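Why I quit the 30 day devotionals

October 28, 2022

Six of them on my shelf. Finished one. The rest stall out somewhere near day nine, and every time I felt like the problem was my faith.

Don't think so anymore. A study that hands you a verse, a blank line and a pat on the back isn't asking much. You fill in the line. You go to work. Tapio Pelkonen, who leads our Wendmont group, had us drop the workbook in May and just read Mark out loud, slow, arguing as we went. Messy. Some nights we got thru four verses.

I prayed more that month than in the whole year before. 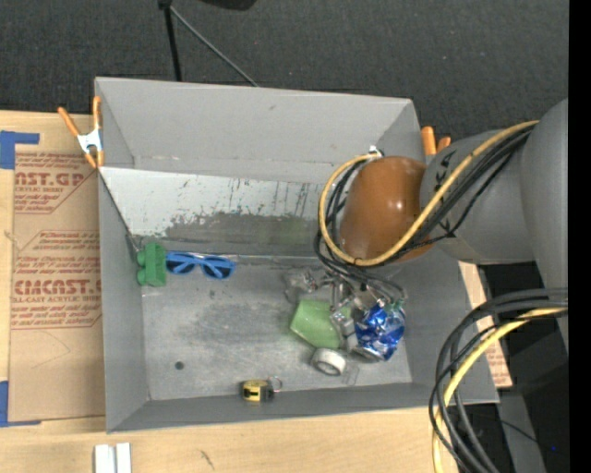 Publishers won't like it, there's no product in it. Fine. Keep the workbook if it helps you, some folks at Brinden swear by theirs. But if your stuck on day nine again, close it. Open the actual book. Read it with somebody who'll disagree with you.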